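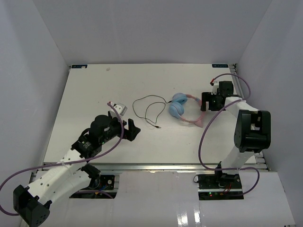
Pink and blue headphones on a white tabletop.

Call for Home Testers: Escombe Kids' Bedding

Zolitbridge is looking for households to try out a new line of children's mattresses and bedding before it goes on sale. The line is called Escombe. It includes a twin mattress for bunk beds and trundles, a fitted mattress protector and a lightweight comforter.

We have 92 places. The test runs for 7 weeks and all of it happens in your home.

What you will get

Each household receives one twin mattress, one protector and one comforter, delivered free. The mattress arrives rolled in a box and weighs nearly 40 pounds less than our standard adult model, so one person can usually carry it upstairs. You keep everything when the test is over. Households that send in every weekly form also get a $206 payment by check or direct deposit.

What you will do

Put the mattress on your child's bed and use it every night as the main mattress. Short trips away are fine.
Fill out one online form a week. It takes a few minutes and asks about comfort, warmth, noise and how the cover is holding up.
Wash the protector and comforter at least once every two weeks, following the care label.
Measure the mattress height at the center and at both ends, once at the start and once at the end. We send a tape measure and a diagram.
Tell us about spills, stains and tears when they happen. Please do not try to repair anything yourself.

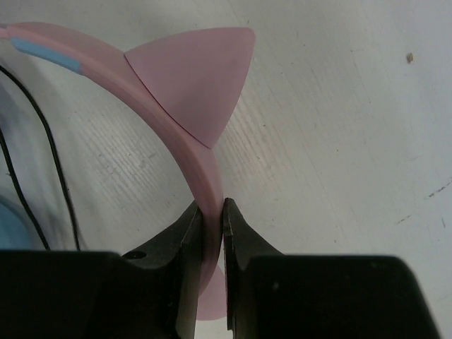

Headband with cat-ear shapes, close up.

Who can apply

You must be a parent or legal guardian, 18 or older, with a child between 5 and 12 who sleeps in a twin-size bed. Bunk beds are welcome, top or bottom. For a top bunk, the guardrail must stand at least 5 inches above the top of the mattress once it is in place. You need a washing machine at home and an internet connection.

We cannot accept households where anyone works for a mattress maker or bedding store, or where the child is already in another product test.

Privacy

Forms are collected for us by Prinance and stored under a number, without your child's name. You may leave the test at any time. If you leave early you still keep the bedding, but the payment is not made.

How to apply

Fill out the short application on the Lamptey sign-up page and enter code 998. Have your bed frame measurements ready. Applications close on 4th June. We will email everyone, accepted or not, before the end of the month. Deliveries begin after that, and your weekly forms start the day the mattress goes on the bed.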